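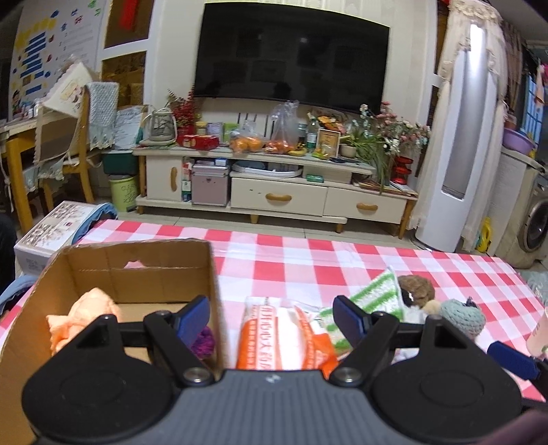 Search reviews... Go

February
Posted by the Ninermont Tinkerer

Trunar hand-held gripper: an hour with it at the Hinden open day

I nearly didn't go to this. The Hinden open day is a fair old trek from me, parking is dreadful, and the last robot demonstration I went to was a man talking over slides while a very expensive arm sat behind him doing nothing. But the listing said visitors could have a go with the new Trunar gripper, and I've been wanting to get my hands on one for ages, so off I went with a flask and low hopes.

Well, I had a lovely time! You book a slot of 60 minutes, they give you the gripper and a table of household bits, and you get on with it. You do the picking up yourself, with the gripper in your hands, and the recordings go off to teach a robot arm how to do the same jobs later. Somebody hovers in case you get stuck and otherwise leaves you alone.

The table I had was the sort of muddle you'd find in anybody's house (mine, certainly). Red and white checked cloth, an open cardboard box with a purple ball of yarn in it, some knitted toys, a stripy green and white knitted thing, and a long packet in orange and white plastic with Chinese writing down it. I can't read a word of it, so I called it The Packet all afternoon.

So, the gripper itself. It's black, nicely chunky, with two jaws that open good and wide and a blue rubber pad on the tip of each. Trunar gives the weight as 600 grams, and for the first ten minutes I'd have sworn it was less. By the end of the hour I was resting my elbows on the table whenever I thought I could get away with it. My wrists are not young, mind you.

The pads are the best bit. I expected plastic wrapping to skid about and it hardly did, as long as I came down square over the packet and didn't snatch. The wide opening helps too -- you can be a bit slapdash about where you start and still get there. Knitted toys were easier still, all squash and fuzz, and I got quite cocky with those.

Getting things into the box was another matter. The jaws stick out further than your brain thinks they do, and I kept clonking the cardboard on the way in. You learn to come in from higher up than feels natural. I'd like a bump somewhere on the body so you can feel which way is straight without looking, and the squeeze is stiffer than I'd choose. The one I tried at the Holloway show last year had a lighter action, though its tips were hard plastic and dropped everything, so I know which I'd sooner have.

The other grumble is noise. It clicks when the jaws shut fully. Fine for an hour, but I wouldn't want to sit next to someone using it all day.

Price on the day was 400 pounds, with a spare set of pads thrown in. That's a lot for something I would mostly use to pick up socks and annoy the cat. For a school or a club that wants to record its own demonstrations I think it's fair, and the screws holding the jaws on are right there near the base of each jaw where you can see them, so I'd hope swapping a worn part is a quick job (I didn't get to try, I did ask).

As for the open day, go if they run it again. Book the first slot of the morning if you can, the tea queue gets silly after eleven. Room 108 is where the hands-on tables are, up the back stairs and left -- the signs send you right, and you end up in a corridor full of stacked chairs.

Four out of five for the gripper. I'd take the extra mark off the stiffness and give it back if they sort that out for the next version.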